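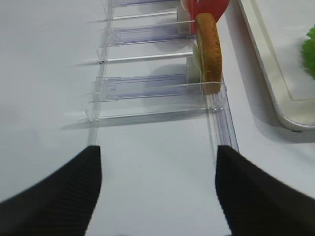
Jadwiga Marciniak wrote to us that her first set of demonstrations was useless, and that all she had done wrong was start each one with the gripper in a different place. Please read 5.1 before you record anything.

Shares 48 | Comments 5

5 Teaching a stacking task by remote control

This section covers teaching a Brukeo arm to pick food pieces from racks and stack them on a tray. You move the small lead arm by hand and the Brukeo arm follows. Orkex saves the joint positions, the gripper opening and the camera views together. If you want to teach by pushing the arm itself, see section 6. The set-up is the same, but the recording steps are not.

You will need the arm and lead arm, both calibrated (section 3), the tray, a sheet of paper for it, the two clear racks and a full set of pieces.

5.1 Setting up the table

1. Clear the table and wipe it. Let it dry fully before you put the racks down.
2. Put the tray in the middle with its long side running from the front of the table to the back.
3. Lay the paper flat inside the tray. It should not ride up over the rim.
4. Stand one rack on each side of the tray. Mark the corners of both racks on the table with pencil.
5. Load the racks. Each piece stands on its edge and leans on a divider.
6. Open the Cameras page and check every view. In the wrist view you should see both fingertips and the table between them.
7. Press Set Home with the arm clear of the tray and the gripper open. Every demonstration must start from this position.

Note: The racks are clear and can be hard to make out against a white table. If a rack seems to vanish in the wrist view, turn the exposure down one step on the Cameras page and look again. Do not change it once you have started recording.

Caution: Keep your free hand off the table while the lead arm is live. The arm follows any movement of the lead arm, including one made by a sleeve or a loose cable.

5.2 Practice without recording

Spend some time moving pieces with Record switched off. Most people grip the lead arm too hard at first and tire quickly. Hold it as you would a pen and rest your elbow on the table edge.

Practise on the bun halves and the patties to begin with. They are thick and forgiving. Move on to the cheese and then the lettuce, and leave the lettuce until you can do the others without stopping.

5.3 Recording a demonstration

1. Press Home and wait for the tone.
2. Type the task name in the box. Use the same wording each time, including capitals. Orkex treats "Stack bun" and "stack bun" as two tasks.
3. Press Record. The light on the lead arm turns green.
4. Bring the open gripper over the first piece from above. Stop briefly, then lower it.
5. Close the gripper slowly. With soft pieces, stop closing when the piece begins to bend.
6. Lift straight up until the piece is well above the dividers, then move across to the tray.
7. Lower the piece over the stack and let go.
8. Raise the gripper clear before you go back for the next piece.
9. When the last piece is down, return near the home position and press Record again. The light goes out.
10. Choose Keep or Discard.

The usual order is bottom bun first, cut face up, then lettuce. After that you may use any order you like, provided it is the same in every demonstration under that task name.

Holding the lettuce: take the leaf by its edge and let the rest hang. A leaf taken by the middle folds round the fingers and is hard to let go of cleanly. Approach the bun from the side with the leaf hanging, then bring it down so that the lower part touches first.
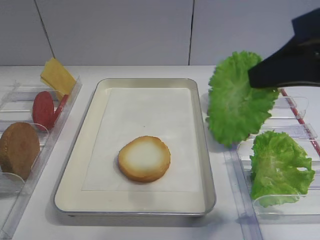 Fig. 5-2 Leaf held by its top edge, bottom bun ready on the paper.

Note: A leaf carried this way can hide part of the rack from the fixed camera. You do not need to change your path to avoid it. Do check that the bun stays in view while the leaf is on its way, and if it does not, move the camera and begin the set again.

5.4 What to keep and what to discard

Keep a demonstration if the pieces went down in the right order and the stack stayed up. It need not be neat. A small pause, or a second try at a grip, can stay in.

Discard it if:

- a piece fell on the table and you picked it up by hand
- the tray or a rack was knocked off its marks
- you changed your mind about the order part of the way through
- the arm stopped on a joint limit

Caution: If the arm stops on a joint limit, let go of the lead arm before you press Clear. Otherwise the arm will jump to wherever the lead arm is now. Watch the cable too. It should hang freely beside the arm and must not catch on the tray or the racks.

Record 48 kept demonstrations for a full stack. Three short sessions are better than one long one. At the start of each session, look at the pencil marks, reload the racks and run one practice without recording.

5.5 Changing what is in the racks

The arm should learn to find a piece, so the pieces must not always stand in the same slot. Change the loading between demonstrations as follows.

1. Swap the contents of two slots. Leave the rest alone.
2. Turn some of the leaves so that a different edge is uppermost.
3. After each block of demonstrations, move one type of piece to the other rack.
4. Write down the loading in the Notes box. Something short will do, such as "patties right, cheese left rear".

Do not move the racks themselves while recording a set. That is a separate exercise and is covered in section 8.
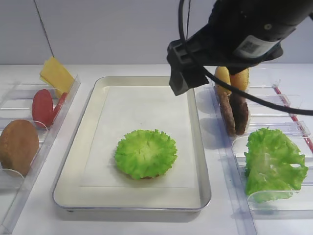

Radosław Jakubowski asks whether the lettuce has to sit squarely on the bun for the demonstration to count. It does not. If it is supported by the bun and the next piece can go on top, keep it. Leokadia Pietrzak replied that she keeps leaves that cover the bun almost entirely and has had no trouble from them, but that she looks at the fixed camera view before going for the next piece.

5.6 Checking the set

1. Open Sets and choose the task name.
2. Play the first and last demonstrations side by side. The tray and racks should line up in both.
3. Look at the length column. Any recording much longer than its neighbours is worth watching through.
4. Select Check Files. A missing camera view is marked with a red dot, and that demonstration must be discarded.
5. Press Lock Set. A locked set can be copied but not edited.

If Check Files stops with error 1342, the disk is full. Move older sets to another drive and run the check again. Nothing in the current set is lost.

Note for Indwood table kits: the table top lifts off, and marks made on it will no longer match if it is refitted the other way round. Write FRONT on the underside before the first session.

Training from a locked set is described in section 7.

Shares 48 | Comments 5 | Add a comment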